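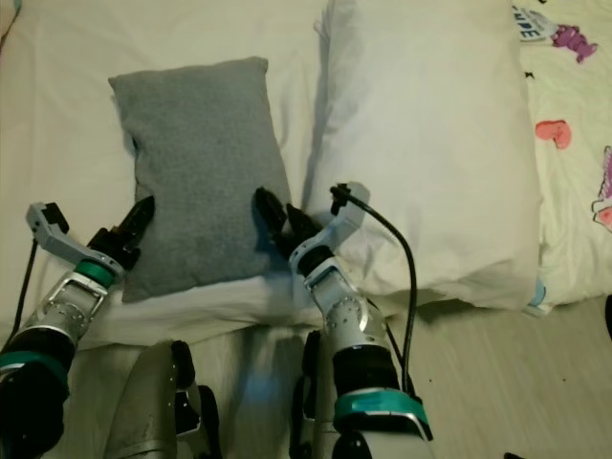
Chapter 11
Pillows, Cushions and Covers

Goals for this chapter – fabric, seam, fill. In that order. By the end you should be able to make up a bed for inspection and straighten a cushion without wrecking its edges.

Start with the weave. Run a palm across it, then look at the seam. Puckers usualy mean the cover is tight or the fill has shifted. Lift, shake, set down.

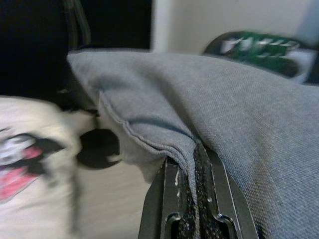 Conall Mulcahy disagrees on the shaking: press the fill back from the corners instead, he says, and leave the seam alone.

Either way, go gently. Woven covers snag. Corners next, then the underside, wich most students skip. Dust gathers along the bottom edge.

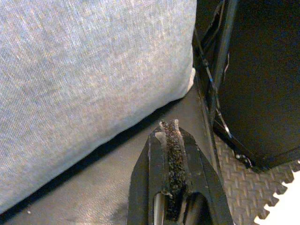
Vacuum there before you touch the top. Key terms: weave, hem, fill. Exercise 2 uses the Jollham bedding list, page 14.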